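4.2 Handing prep work over to the arm

28 July 2024
By Garba Amadi
Last updated: October

You've bolted down the Katance and run the self-check, so now comes the fun part: giving it a real job in your kitchen! Run through these steps with everyone who works the line, including the evening crew.

1. Turn the mode key to TEACH. The arm now moves at reduced speed.
2. Open the task list and choose "Pick and place, produce."
3. Guide the gripper to the pickup point by hand and press SET.
4. Do the same at the drop point.
5. Press REHEARSE and watch 2 full cycles before anyone walks away.

Note: If the rehearsal stops with code 3786, the grip force is too high for the item. Lower it one notch and repeat step 5.

CAUTION: Keep hands out of the work area whenever the amber light is on. The arm waits 60 seconds after a pause before it resumes.

Jobs do change once the arm is running, and it's worth talking that over early. At our Flimetti kitchen, Anselmo Araújo went from sorting vegetables all morning to planning the tasks and checking quality, and he now writes better routines than I do.

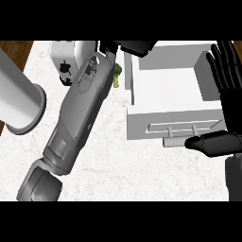
Rehearsing a new task in the simulator first saves a lot of produce, and it lets your cooks try out ideas without holding up lunch. Start with something small and uneven. Broccoli is a great choice, as in the simulated view, where the gripper has a little piece of it near the tip and there's an open drawer at the counter. Save each routine under the name of the person who built it (the list holds 100), then go on to 4.3, Shift handover.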